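March
By Wilma Kinnear
Print this article | E-mail this article

Another trade show, another pile of boxes nobody's back can lift. I got home from Gekville on Friday with a tote bag, a sore throat and one opinion, so here's the opinion before laundry and sleep get me.
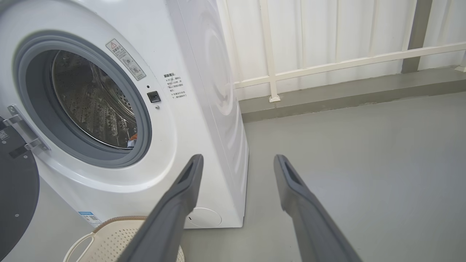
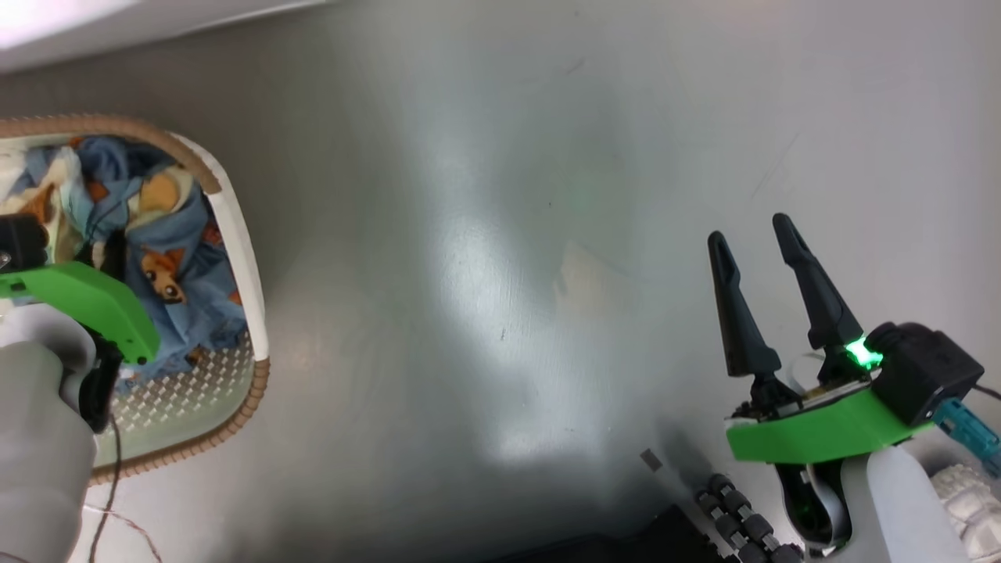 Washer and basket, both with something in them.

The opinion: small-studio gear has too many screens on it. Way too many. I mean interfaces, preamps, monitor controllers, the boxes that sit between a microphone and a computer and used to have knobs.

Take the new Tundemer interface. Good converters, as far as anybody can judge converters on a show floor next to a drum booth. Solid case. And a front panel with one encoder and a touchscreen the size of a cracker. To turn on phantom power you tap the channel, then tap the page, then tap the little 48V, then tap yes. Four taps. My old one has a button. Red when it's on. I can find it in the dark with a singer talking at me.

I asked the guy at the stand why. He said people like the look. Fine, maybe they do. He also said the firmware can add features later, and that's the line that gets me, every year. Later. I have a rack shelf at home full of later. One unit still has a grayed out menu item called "Room" which has been coming soon for so long I've grown fond of it.

Herrero went the other way and I want to give them credit. Their new two-channel preamp is a plain gray box. Gain, pad, polarity, a high-pass filter you set with a switch. Price is $764, which hurts. I stood there turning the gain knob like an idiot for a good while. It clicks. You can write down where it was. Do people still do that? I do, on masking tape, and when a client comes back wanting one more verse I set the box up the same way and we're rolling before the coffee's done.

Recall is the argument you always hear back. Digital control means you save the session and everything comes back. True, and if you run a big room with bands in and out all day I get it, you need that. Most of us don't run that. Most of us have a spare bedroom and 2 mics up, and the thing we need is to not miss the take while we hunt through pages. I've lost takes to menus. Never lost one to a knob.

Okay, once. The knob came off. But I found it.

Then there's the app problem. Atumine had a very pretty monitor controller and the volume lives on the unit, good, but the speaker switching and the mono button live in a phone app. The mono button! I check mono every few minutes when I mix. Now I'm supposed to pick up my phone, and there's a text from my sister, and now I'm not mixing. Also what happens when the app stops being updated. The woman at the booth was nice about it and said they have no plans to drop support. Companies never have plans to. I've got a perfectly healthy reverb box from a different outfit that can't be edited any more becuase the editor won't open on any computer I own. The hardware's fine. It just sits there doing preset one.

I don't want to sound like every gear grump with a column. I like new things. Meters on a screen are great, way better than a row of five lights. Routing on a screen is great, do you remember patchbays, I remember patchbays. What I'm asking for is pretty small. If I touch it during a take, make it a thing I can touch. Gain, phantom, mute, talkback, mono, headphone level. Put the rest wherever you want, bury it 80 pages down, I'll never look.

And yes I know knobs cost money. Pots cost, switches cost, somebody has to drill the holes. A screen covers a lot of sins for cheap. But then say so! Sell me the cheap one as the cheap one. Don't tell me the screen is there for my workflow when my workflow was fine till the screen showed up.

A reader wrote after last years piece to say younger players grew up on glass and don't mind. Could be. I had a nineteen-year-old in to track vocals in the winter, and the first thing she did was reach over and grab the big headphone knob without asking. Didn't look at it. Turned it up, kept singing. We kept that one.

So if anyone from Tundemer is reading, it's a nice box, I'd buy it with one more row of buttons. Version 2 maybe. I'll be back in Gekville next time around, same shoes, probably same complaint. More on the microphones next week, once I've listened back to what I recorded on the floor and worked out which file is wich.

Print this article | E-mail this article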